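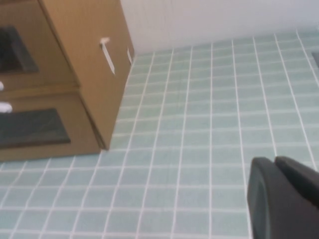
Two nights in Ikau or go straight to Cumari?

Nam-gil Yeo
19 Feb 2021

Hello to all. My wife and I are planning a trip to Cumari Island for next dry season, if traveling is possible again by then. We will arrive at the mainland airport in the late afternoon, and from there we must reach the port at Ikau. I have read two guidebooks and one blog, and the three of them do not agree on the boats.

The older guidebook says there is an evening boat with Akl Lines, so we could sleep on the island the same night. The blog says this boat does not run anymore, and that everybody must stay in Ikau and take the morning one. The newer book only says "check locally", which is difficult from my home.

What I would like to know is if we should book a room in Ikau for the first night, or even for two nights. Is there something to do in the town, or is it only a port? We like to walk, we eat everything, and we do not dive. My wife gets seasick quite easily, so the size of the boat is also important for us. We have seven nights in total and I do not want to lose two of them for nothing.

We would stay at the Vullero guesthouse on the island, on the west side. If somebody knows how to go there from the pier, I will be thankful for this too.

Eulalia Durán

I lived in Ikau for one year and I still go back when I can, so I will try to answer in order.

The evening boat existed, but when I was last there it was only for cargo and for people with a resident card. Please do not plan with it. The morning boat leaves early, and the ticket window closes before the boat leaves, not at the same time – we missed it once because of this. With a late afternoon arrival you need one night in Ikau in any case.

If you need two is a matter of taste. The town is small, but I don't agree that it is only a port. There is a good walk from the fish market up to the old signal station, with 185 steps at the end (there is a sign at the bottom that says so, and my knees believe it). Go before the sun is high. From the top you see Cumari when the air is clear. After that, eat at one of the places behind the market and take the soup with green papaya. In the afternoon everything closes and the town is a little bit sad, I must say.

For seven nights I would do one in Ikau when you arrive and one when you return. The sea can be rough and the boat is sometimes canceled, and if you have a flight the same day you will suffer. I always keep the last night on the mainland, and I have needed it two times.

About the seasickness: there are two boats. The big one is slower and it has a lower deck where your wife should sit, in the middle, near the stairs. The small one is fast but it jumps a lot. At the window ask for the slow boat, they understand this. The pill should be taken before boarding. Many people wait until they feel bad and then it does not help so much.

When you book in Ikau, look for a room near the upper road. The streets next to the harbor are noisy from before sunrise with the ice trucks.

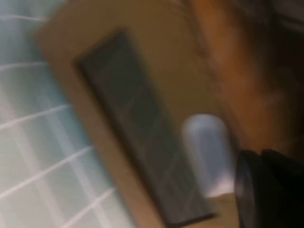
portside_m

slow boat, yes. fast one is only worth it on flat water.

To get to Vullero: local minibus 17 from the pier, last stop, then walk back a few minutes. It waits for the boat. Taxis at the pier will ask a lot, you can say no. Bring small bills, the driver never has change. No idea about Ikau, I always slept through it.

Nam-gil Yeo

Thank you both very much. We will do as Eulalia says, one night at the beginning and one at the end, so five on the island. This is enough for us, I think. One more thing about the minibus – does it take large suitcases, or should we pack in smaller bags?

portside_m

Suitcases go on the roof. Put a cover on if you have one, the west road is dusty.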